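Wenedport Community Darkroom: progress report to the Carrasco Fund
Second report on the film and printing program, Fri 5 July
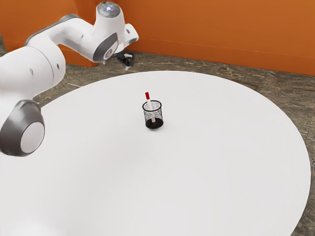
Computer rendering: pen holder and red-capped marker on a round white table.

We are now past the halfway point of the grant and I'm really pleased to be writing this one. The last report was mostly plumbing. This one has prints in it!

The darkroom opened to members in March, a little later than planned. The delay came from the ventilation work, where the first fan we ordered was too weak for the room and had to go back. The replacement is louder than we'd like but it moves the air properly, and the smell of fixer no longer reaches the hallway. We ran test sessions with our own negatives before letting anyone else in, and those sessions turned up a light leak around the door that would have fogged a lot of paper. Two layers of black felt and a heavy curtain took care of it.

Enlargers
The grant paid for three enlargers, all bought used and all now in service. Two of them take negatives up to medium format, and the third is for 35mm only. The 35mm one needed a new lamp and a good deal of patience with the alignment (the corners of every print went soft until we put a shim under the column). It now gives the sharpest prints in the room and people ask for it by name, or at least by the name they've given it, which is Clatov, after the street where we picked it up.

Workshops
The beginner workshop runs over two evenings. On the first, people load a reel in daylight with a scrap roll, then do it again with the lights off, and then develop a roll they shot that week. On the second they make a contact sheet and one finished print. We changed the order after the first group. We had been starting with test strips and a talk on contrast filters, and you could feel the room sag. Now the talk comes after everyone has watched their first sheet come up in the tray, and the questions are so much better for it.

So far 60 people have finished the beginner workshop. Many of them had never shot film before, and quite a few have come back to use the open sessions. The intermediate class on split-grade printing filled up as soon as we listed it, so we have added a second one for the fall.

The Wesero project
Those of you who read the application will remember the plan to print from the old Wesero glass plates, which show the harbor and the boatyards before the new road went in. There are 200 plates in the collection. We have cleaned and sleeved all of them, and the contact printing is under way. A few have lifting emulsion along the edges, and we've set those aside until we can get proper advice. The rest are in better shape than we dared hope, and the detail is astonishing. On one of the boatyard plates you can read the lettering on a paint can.

Money
Spending is close to the plan. Paper cost more than we budgeted, partly from price increases and partly from beginners doing what beginners do, and we've covered that with savings on the used enlargers. The chemistry line is under budget after we switched to mixing our own stop bath. We are not asking for any change to the total, but we would like your okay to move what's left in the chemistry line over to paper.

What still isn't working
Water temperature. The mixing valve drifts in the late afternoon when the rest of the building is using hot water, and film developing needs it steady. For now we fill a tub and let it settle before each session, which works but eats up time. A plumber is coming to quote for a small separate heater. We also need a better system for drying fiber prints, as the screens we built are too small for larger sheets and the prints curl badly.

Next period
We plan to finish contact printing the plates, choose the ones to enlarge, and hang a show of members' work alongside them at the Wenedport library. The second intermediate class will run in the fall, and the open sessions will continue through the summer. You are very welcome to drop in on any of them, and we'll happily find you a negative to print.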